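A Saturday at the Mallodeck open day

Posted Saturday, January 2, 2021

14 comments

I've been meaning to write this one up since July, and now that the tree is half down and the rest of the house is asleep on the sofa I've got no excuse left. 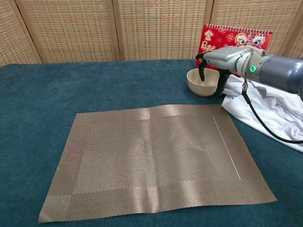
So, Mallodeck. If you haven't come across them, they're a homeware maker in an old brick works on the edge of town, and once a year they open the whole building up and let people like me wander round stroking the tablecloths. I'd wanted to go for ages. My sister-in-law bought her table linen from their seconds cupboard years back and has been unbearable about it ever since, and I'm the sort of person who will drive a long way to look at placemats (I know, I know).

Tickets were timed, and you had to pick a slot in advance. Mine was 10 in the morning, which sounded very civilised when I booked it and much less so when I was scraping toast into the sink at seven. It rained all the way there. The sat nav took me to the back gate, where there's a loading bay and a very cross sign about not parking in the loading bay, and I had to do one of those turns with about nine goes in it while a man in a waterproof pretended to look at his phone. Front gate is on the other road, past the tyre place! Go past the tyre place.

Once you're in, it's lovely. You get a sticker and a map that has been photocopied too many times, and you're split into groups. Ours was led by Iqra Jatoi, who works in the sampling room and had a voice that could reach the back of the building without seeming to try. She'd been there long enough to know where every draught came from and told us to keep our coats on until the second floor. Quite right too.

We started with the weaving. I had pictured something a bit more romantic, I suppose, a row of wooden looms and somebody humming, and what you get is a long hall with a tremendous racket in it and ear defenders hanging on hooks by the door. I loved it anyway. They do most of the placemats in there, including the metallic-looking ones, which are the ones I'd come for. There's a bronze sort of tan that looks a bit flat in the catalogue and then catches the light the moment you've got one in front of you. I picked one up and tilted it back and forth for so long that the woman behind me asked if I'd finished. They wipe clean, Iqra told us, but you mustn't fold them, and if you've already folded one then a weekend under some heavy books usually sorts it out. I have since tried this with the cookery books and it mostly did.

There were 84 colours on the yarn wall. I only know because it was printed on a card next to it, I did not stand there and tot them up. What struck me was how few of them were the bright ones. It's nearly all browns and greys and greens with names like wet slate, and then down in one corner a handful of reds that looked as if they'd been sent to sit there by themselves. A gentleman in our group wanted to know which one sold best and the answer was oatmeal, and you could feel everybody being slightly let down by that.

Up the stairs (steep, and no lift on that side, so do ring ahead if that matters to you) is the dye house, or the bit of it you can look at through a window. It smelt like a swimming baths crossed with a wet dog. The children in the group thought this was the best part of the whole day. We weren't in there long.

Then came the table settings, and this was where I got properly happy. They have a big room where they lay things out to see how they go together, and you can walk about in it and ask whatever you like. The table I kept drifting back to had a deep teal cloth on it. I would never have chosen teal. I'm a white tablecloth person, or I was, and I'd have said teal was for curtains in a dentist's. But with the bronze mat on top of it, and a little round bowl in beige just past the corner of the mat, it looked so good that I went home and had a serious think about my own dining table. The bowl was as plain as anything, no pattern on the outside at all, matte, the sort of thing you'd walk straight past in a shop. Somebody said it came from Janevski, who share the building and do the pottery, and I'll get to them in a minute.

I did like that the room wasn't fussy. There was a white cloth in a heap on the teal one, all creases, and a red desk calendar stood up towards the back, and a woven folding screen behind the lot. Say what you like about styled tables, I find it very hard to imagine my own life happening at one where every napkin has been pressed into a swan. A crumpled cloth and a calendar I can do. I've copied the calendar idea, as it happens. Mine is on the kitchen table and is already on the wrong page.

I asked about the screen, too, as I've had my eye on one to hide the ironing board. It wasn't for sale, which seems to be the case with everything I ever ask about. They did say that they'd had a few people enquire and might do something about it, and Iqra wrote it down on the back of her map. If you go this year and there are screens in the shop, I'd like some credit please.

There was a good conversation in there about tablecloth sizes. I have been getting this wrong my entire adult life. You want a hand's length of drop all the way round for everyday, and a bit more if it's for best, and if your table has a leaf in it then measure with the leaf OUT and then again with it in and buy for whichever you use most. I have always bought for Christmas and then spent the rest of the year with a cloth down round my knees. One lady had brought a drawing of her table with all the measurements on, in pencil, in a plastic wallet, and I've thought about her often.

Janevski is across the yard. It's a much smaller outfit, just a couple of rooms and the kilns, and they open up on the same day so people can do both on the one ticket. They throw bowls and not a lot else. I don't mean that rudely, they've got it down to a fine art. I liked hearing about the glaze tests, which were laid out along a windowsill in a long line of little tiles going from nearly white to nearly biscuit, and I honestly couldn't have told you the difference between one and the next, though the potter could from the other side of the room. We were allowed to hold things. I held a jug for quite a long while and put it back when I saw what was on the bottom.

Lunch was in the old canteen. I'll be fair: the soup was very good (leek, thick, proper pepper in it) and the bread was not. Tea came in an urn. There weren't really enough chairs for two groups arriving at the same time and a few people ended up perched on the radiators, which got very warm very suddenly. If you're in a morning slot, go down to eat straight away and do the shop after, and not the other way about as I did.

The shop! Right. It's on the ground floor at the end and it's divided in two, with full price at the front and seconds through an arch. Everybody pretends to look at the full price bit and then trots through the arch. Most of what's wrong with the seconds you'd never find without help. They put a small bit of thread through the fault so you know where it is, and on one of my mats I've since taken the thread out and can't find the place again. I bought the bronze mats, and a teal runner as a halfway house because I lost my nerve on the full cloth, and I regretted it by the time I'd reached the ring road. I've been looking at it on the website ever since. They do post, but the seconds are only on the day.

I also came away with one beige bowl. It's had clementines in it since the start of December and before that it had keys.

They had a Raroton van in the yard doing coffee, which was better than the urn by a mile, and the queue knew it. The other thing in the yard was a stall called Undeck, selling offcuts by weight for people who quilt. I don't quilt. I bought a bag of offcuts. It is in the cupboard under the stairs with the wool from when I was going to knit.

A few bits if you're thinking of it for this summer, assuming they can run it. More than 700 people went through over the day, according to the board at the exit, and it did feel busy by the time I left at 2. The early slots are calmer and you can hear what you're being told. Wear flat shoes for the weaving hall, the floor has slots in it. There's a cloakroom of sorts, but take a coat you don't mind carrying. Dogs have to stay in the yard. The loos are behind the canteen and perfectly nice. Cards are fine in the shop and at Janevski, and cash only for the offcuts.

I'd go again tomorrow. My husband has asked whether I could perhaps go again without the car, so that I'd only be able to bring back what fits on the bus, and I've told him a full-size tablecloth folds up very small indeed.

Next post will be the marmalade, if the oranges ever turn up.

Share this 23

Comments 14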